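Wash room notebook – September, Wednesday entry, front loader

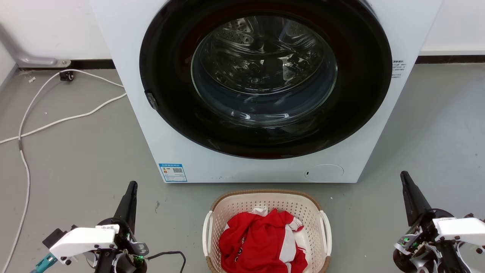

Book 2, p. 40

Started 8:15. Machine is back on the gray floor against the white wall, brown baseboard behind it. Moved into this corner on Monday's plan, so this page covers the setup, the empty run and the first test load. Earlier pages in this book are all about the old top loader and don't apply, except the note on detergent amounts, which I still go by.

Job for this week is to write a wash routine for the Irnwood shirts. They are red with white trim and stripes, and the Altport shop has had trouble with the white going pink. They sent us a bundle and asked what settings to use. We said we would have something for them by the end of the month.

Setup

Checked level front to back and side to side with the short level on the top panel. Front left foot was high, brought it down a turn and a half and locked the nut. Rocked the machine by hand at opposite corners, no movement after that. The floor looks flat but it isn't, there is a dip toward the wall. If anybody slides the machine out to get behind it, the level has to be done again. Don't trust pencil marks on the floor, I tried that with the last one and was still off.

Cable on the left needs to be dealt with. It loops out over the floor where people walk. I want it along the baseboard with clips. Clips are on the list. Until then, step over it and don't pull a cart across it.

The outlet on that side is low, close to the floor. I would have liked it higher in a room with water in it. Put a note in to building services asking whether it can be moved up the wall. They may say no. In the meantime a drip tray goes under the hose connection, and whoever runs a load looks at the tray before and after.

Floor needs a sweep. There are small specks and bits on it and they end up stuck to anything damp that gets dropped. I did one pass with the wide broom after lunch and it still wants a mop.

Service hatch is the round white cover low down on the front, to the right, with a small slot at its left. A coin fits the slot well enough, or the flat screwdriver with the yellow handle from the second drawer. Opened it before the first run. Put the shallow pan and an old towel down first. Got a cupful of water out, left over from wherever it was tested before us, and no lint. Closed it hand tight and then a little more. Wiped around it with dry paper and looked again ten minutes later, dry.

The energy label is on the front near the lower left corner, blue and white, in Chinese, with a square code. I have left it on. The print is small, so I will copy it larger and tape the copy in the back of this book once somebody has gone over the translation. Please don't peel the label off the machine.

Empty run

Started 9:30, hot, no detergent, full cycle. I do this with any machine that has been standing. Filled without trouble. A knock during the first drain that I put down to the hose touching the wall. Moved the hose out by a hand's width and the knock did not come back in the second drain. Spin was steady.

After the run I pulled the lower fold of the rubber gasket back with two fingers and ran a white cloth around it. Came out with a gray line on it, nothing heavy. Wiped the inside of the glass too. Door stays open a hand's width when the machine is not in use. The old top loader smelled by the end because the lid was always shut, and I'd like to avoid that with this one.

Sorting

The basket is the cream one with the holes in the sides and the tan rim. Good basket, two handles, light to carry one-handed if it isn't full. Keep it in front of the machine when loading and unloading so that nothing touches the floor. It is for red items only until this job is done. I have tied a bit of string to one handle so it doesn't get mixed up with the other baskets.

Went through the Irnwood bundle on the table. Checked for pins, tape and anything in the hems. Turned every shirt inside out for washing. Some of the trim is sewn on and some looks heat pressed, and those two kinds may not behave the same, so I have kept them in separate piles. The pressed ones wait until next week.

Put a plain white cotton test square in with the red to pick up any loose dye. Same squares we used for the towels, cut from the old sheet, edges zigzagged so they don't shed threads. Cut more. We are getting low and the sheet is in the bottom cupboard.

Test load A

Sewn trim only, with one white square. Cold, short cycle, 1,000 spin, the Baumgart powder at half the amount on the box. Started 11:20.

Took it out as soon as it stopped. White square had a faint pink cast when I held it next to an unused one by the window. Under the ceiling light I couldn't tell them apart, so use the window for this. Trim on the shirts looked white to me. No color on the gasket cloth.

Test load B

Same pile and same settings, except the powder at the full amount and a fresh square. Started 1:05. Square came out cleaner than in A. I don't want to read much into it, as the shirts had already been through once and may have lost their loose dye in the first load. To compare the two fairly I need shirts that have not been washed. Asked Altport for more.

Test load C

This one was to check standing time. Same as B, but I left the wet load in the shut drum for an hour before taking it out. Square picked up pink along the fold where it had been lying against a sleeve. You could see the line of the seam in it. Trim on one shirt had a light pink edge in the same way. Rewashed that shirt by itself straight away, cold, and most of it went. A bit is still there at the collar.

So at this point I think the trouble in Altport is mostly down to loads sitting in the machine after the cycle ends. It fits with what they told us on the phone, that they start a load before the midday break and empty it when they get back. Will ask them to try emptying right away for a week before they change anything else.

Drying

Hung the shirts on the rail by the window, inside out, by the hem, with space between them. Didn't use the dryer. The heat may set whatever pink is left, and I want to see the shirts dry before that. White squares pinned up in order on the corkboard with the load letter in pencil on each. Leave them there please. If one falls down, put it on my desk and don't guess which it was.

Powder or liquid

We have both on the shelf. The Baumgart powder is what Altport uses, so I stayed with it. The Dorken liquid is what we use for towels here. I want one load with the liquid for comparison before I write the sheet, same shirts, same spin. Powder left a few grains in the drawer after load B. Cold water and the full amount, probably. Rinsed the drawer under the tap and put it back in. It has to click at the back or it sits a little proud and drips.

Meter

Water meter at the wall read 1,394 at the end of the day. I forgot to write it down before the empty run, so there is no figure for today's use. Start from this number tomorrow. I've hung a pencil on a string next to the meter.

To do

Clips for the cable
Mop the floor, move the basket first
More white squares
Ask Altport for unwashed shirts, both kinds of trim
Load with the Dorken liquid
Pressed trim pile, start with a single shirt
Copy of the energy label for the back of the book
Answer from building services on the outlet

For whoever opens up tomorrow – the red basket stays with the red shirts, even if it is standing empty and the others are full. Door open a hand's width. Look at the tray before you start anything.

Added 4:40. Shirts on the rail are dry at the hem and still damp at the collar. Looked at the one from load C again by the window. Pink at the collar is fainter than when it was wet, and I can only find it because I know where it is. Will look again in the morning before deciding if it gets a third wash. Hatch checked, dry. Tray dry. Water off at the wall.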